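Planning and Budgeting for Robot Equipment
Handout 4: From the wish list to the purchase order
Course notes by Loredana Cocco

Before the session please read handout 3 again, especially the part on payload and reach. In this session we do not choose the robot. We assume the group has a task in mind and some money, and we learn how to write a plan that the purchasing office can accept.

1. Start with the task

Many equipment plans begin with the name of an arm. I ask you to begin with one sentence about the work. For our running case the sentence is: "The arm must pick up small household items from the edge of a sink and put them in another place." It is a plain sentence, but already it gives us several things to buy or to decide. We need an arm, a gripper that can close on round items, a mount, a sink or something that has the same shape, and the items themselves. We also need to decide if water will be used. If the answer is yes, the budget changes a lot, so decide it early and write it down.

Write your own task sentence now and keep it at the top of your plan. If a line in the budget does not serve the sentence, mark it with a question mark and come back to it at the end.

2. One-time costs and repeating costs

Students usually remember the first kind and forget the second. Make two columns.

One-time: arm and controller, gripper, mounting plate, table or block, cameras, control computer, delivery, installation, first safety check.

Repeating: software licenses, spare fingertips, cables, yearly service, replacement items for the task, training for new people, room charge if your department has one.

The repeating column should cover the full life of the project. For a project of three years you multiply by three, also when the money for year three is not yet confirmed. Write "not confirmed" beside it. Do not leave it out.

3. Reading a quotation

In class we work with a quotation from the supplier Mavska. The mounting set is offered at 3644 dollars. Under the price there are two small lines: delivery, 400 dollars, and a delivery time of 62 days. Please notice three points.

First, the delivery is not included in the price, so the real cost of the line is 4044 dollars before tax.

Second, the 62 days begin when the supplier confirms the order, and our purchasing office also needs its own time before that. In the class case the office takes 20 days. The group therefore waits 82 days if all goes well. A group that wants to begin work in June must count back from June, and then it will see that the request has to go out in the winter term.

Third, the quotation does not say who installs the set. If a quotation is silent about something, ask in writing. An answer on the telephone cannot be attached to the request.

Compare this with the second quotation, from Lindqvist, which you will receive on paper. Its price is higher, but installation is inside it. In your groups, calculate both to the same point, which is "arm mounted and ready to move". Only then compare.

4. Simulation before purchase

A simulated version of the task can be made before any money is spent on hardware. It costs working hours and maybe a computer with a good graphics card, and these must also be in the plan. I recommend it for three questions: where the base stands, how high it stands, and which gripper has enough space near the obstacles.

For our case, Ha-neul Wi prepared the Nunarness room, where the arm is mounted on a dark block beside a pedestal sink. Look at the distance from the base to the bowl, and at what stands above the rim. 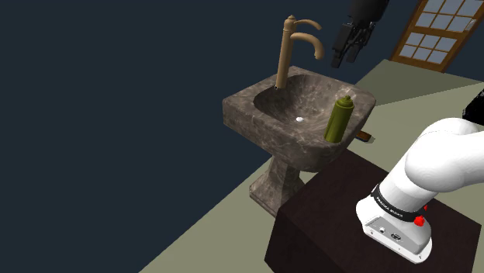 Figure 4.1. Simulated sink task, Nunarness room: arm, faucet and spray can.

The spray can is on the near right part of the rim and the gripper is open above it, with clear space between them. Think about the spout too. It hooks out over the bowl, and an arm which has to reach the far side of the sink must go around it. For the budget this leads to useful questions. Is the height of the block right, or do we need to order a different one? Are the standard fingers good for a can, or should we add a line for special fingers? Does the base need to stand on the other side?

Be careful with one thing. A simulation will not tell you the price of a floor that must be made stronger, or the cost of bringing power to the place where the arm stands. For these you must visit the real room with a tape measure and speak to the building office.

5. The reserve

Put a reserve in the plan and give it its own line. Some students hide it by making other prices a little bigger. Please do not do this, as the reviewer will compare your numbers with the quotations and then will trust nothing in the table. In the Flallholm plan, which we read last time, the reserve had its own line with two sentences of explanation, and it was accepted without changes.

6. Work for the next session

Bring a plan of one page. It should have the task sentence, the two columns, at least one line taken from a quotation with delivery added, and a calendar counted back from the first working month. Add a short note on what you would test in simulation and what you must check in the real room. Groups of two or three are fine. Ha-neul will open the Nunarness room on the lab computers for those who want to try another base position, and she needs your group name before you come.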